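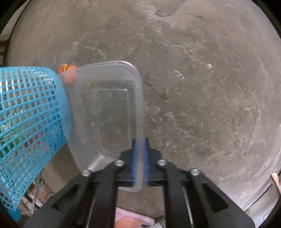
You're all still moving your hand like a person who already knows where the thing is, came the comment from the other bench this morning, and the policy doesn't know, so what is it meant to learn from a grab that takes no time at all? Fair. Wrote it on the board. Have been trying to work to it since.

December, lab notebook, hand-held gripper, tidy-up task. Start 9.40.

Carrying on with the Justerora set. Floor-level pick and place, household stuff, shown by hand with the gripper tool and replayed later on the arm. Same mixed clutter as before, left as messy as we can stand it. Containers, basket, cloths, odds and ends. Aim for today was the containers only, especially the see-through ones, as that's where the last policy fell over.

Status before starting:
Clean demos in the set so far: 3177, going by the index
Left out after review: 403, mostly tracking jumps, a fair few where the fingers never closed properly
Target for containers before next training run: 100 good ones
Got by lunch: 22
so, slow.

Why slow. The frosted tub is a pain. Flat base, rounded corners, raised rim, and the whole thing slides off the pads if you take it by a corner. Best grip so far is one wall, middle of an edge, squeeze, wait, lift. When the base comes round to face the camera it fills a lot of the view and tracking has less floor to hold on to. Floor itself is ok for tracking, scuffed enough to give it points. Would be worse on the nice clean vinyl upstairs.

Rule from now on – tilt towards the camera is allowed, but do it slowly and only once it's properly off the floor. If the tub is hiding everything for more than a second or so, throw the demo out and go again. Don't try to save it.

Notes on the grip itself

Blue pads are the new ones, softer mix. Better than the black ones on smooth plastic, no question. But they pick up crumbs and then they're worse than nothing. Wipe between demos, not between batches. I forgot twice and both times had the tub turn in the fingers half way up.

Trigger pull: full squeeze bends the wall of the tub. Policy copies the width so it will bend it too, and the arm has no idea it's bending anything. Tried stopping at about two thirds. Hard to hold steady with one finger for a long move, hand gets tired, width trace goes wobbly. Put a bit of foam behind the trigger as a stop. Crude but the trace is flat now. Need a proper printed one, ask for it in TPU, the hard ones click and you feel it in the recording.

Check the screws at the top of the arms before each session. One had backed out a quarter turn, left arm, and that gave a tiny bit of play at the fingertip. Not visible by eye at all, only noticed as the closed width read differently from yesterday. Nipped up, re-zeroed, fine. Don't know how many of yesterday's have it. Will look at closed width at the end of each file and see if there's a step.

Guide rods dry, drop of the light oil. Not the spray.

How slow is slow

Went back to that comment. Compared my approach with the remote ones from the Wumiso sessions (leader arm, operator standing behind the follower). By remote everyone is slow since they can't feel anything and they're nervous, so there's a long hover over the object, small corrections, then close. By hand there's no hover. I look, I know, I've got it. Nice smooth curve and no corrections in it anywhere, so when the arm comes in two centimetres off it has never seen what two centimetres off looks like.

Things tried:

a) Counting to two over the object. Bad. Policy from the small test learned to stop and wait, and sometimes it waited for ever. Dropped.

b) Coming in wrong on purpose, then fixing it. Better. Start too far left or too high, see it, correct, close. Feels daft at first. Has to be a real correction, if you plan it then it looks planned and it's always the same one. Vary which side.

c) Looking at the screen in place of your own eyes. i.e. tool held out, only watching the feed. This is the one. Makes you as bad as the robot. You get real corrections for free and you also stop leaning on things the camera can't see. Miserable on the neck though. Need the screen lower, it's on the shelf at the moment and should be at knee height if the work is on the floor.

Going with (c) for the containers and a mix of (b) for the rest. Note it in the file tags please, otherwise we can't seperate them later. Tag is "approach", values plain / corrected / feed. Please not free text again.

Remote versus hand, while it's fresh

Had the Kao people's question again about why bother with the hand tool when there's a perfectly good leader arm sitting there. Short answer for whoever picks up the phone next time:
Hand is much quicker per demo and you can take it anywhere. Floors, cupboards, somebody's kitchen.
Hand gives you feel, so the contact bits are far better. Prising a lid, pulling a tub out from against the side of a basket.
Remote gives you moves that the arm can really do. Nothing to convert, no reach problems.
Hand doesn't. My wrist does things the arm's can't. The tilt-up of the tub is right on the limit, with the elbow where it is.

Ran the reach check on this morning's lot over lunch. A handful of them ask for a wrist angle the arm won't give from the low mount. All mine, all late in the lift. Fix at my end: lift first, turn after, and turn from the shoulder. Or raise the mount, but then everything recorded for the low mount is off again and I'm not having that conversation twice.

Afternoon, from 1.15

Screen moved down, on a crate. Neck better. Went much faster once I'd stopped fighting it.

Basket. Anything near the mesh basket is still tricky. The grid confuses depth, and the rim of it gets in front of the tub when the tub is close in. Fingers want to go between. Caught the rim with the tip of one pad, dragged the whole basket a bit, kept the demo running to see. Binned it. Could argue for keeping a few drags as "recover from snag" but they need their own tag and a decision, and I don't want them slipping into the main set by accident. Leave out for now.

Place end of the move needs as much care as the pick. I keep dropping the last centimetre. Open when it's down, not when it's nearly down. Then straight back out along the line you came in on, don't swing away – swinging away is how the test policy knocked over what it had just put down, over and over, quite proud of itself.

Also: finish with the tool still. Hold, then stop recording. Half my files end with a lurch towards the stop button and the end of the file is junk. Foot pedal works on the other rig so why not on this one. Cable's there, it's only a setting. Look tonight.

Light went at about three and the floor goes flat and grey, fewer points for the tracking, two jumps in a row. Put the lamp on low from the side so the scuffs show. Jumps stopped. Don't put the lamp overhead, you get glare back off the tub base and that's worse.

Replay check, end of day

Took five of the feed-style ones and played them back open loop on the arm, tub placed by hand on the tape marks. Played back only, no policy. Three good start to finish. One pinched too high and the tub hung at an angle but arrived. One missed altogether, off to the right, and I think that's the fingertip offset from Prindero's calibration sheet and nothing to do with the demo. Their sheet measures to the end of the finger, ours to the middle of the pad. Have asked them which it is. If they've changed it between versions then anything recorded since the new pads went on wants shifting by half a pad. It's one number in the conversion step so not a disaster, but don't convert anything until it's settled. PLEASE.

Would sooner have found this before lunch.

To do
– printed trigger stop, soft
– foot pedal setting
– answer on pad offset, then redo conversion
– closed-width check on yesterday's files, look for the step
– add approach tag to the form so it can't be left blank
– more wipes, we're nearly out
– decide about snags

For whoever has the tool next: battery is charging on the left, the other one is not to be trusted past an hour. Crate stays where it is. Tape marks on the floor are for replay only, do not use them for recording, put the tub down anywhere and kick it a bit. Don't tidy the clutter in between. If you find you're getting good at it, change hands.

Read back the morning's files once more before packing up. Width trace with foam in is lovely. Same tub, same grip, flat as you like from close to open. Wtihout it, all over the shop. So the foam stays in till the printed one comes.

Stopped 5.50. Container count not updated yet, waiting on the review pass.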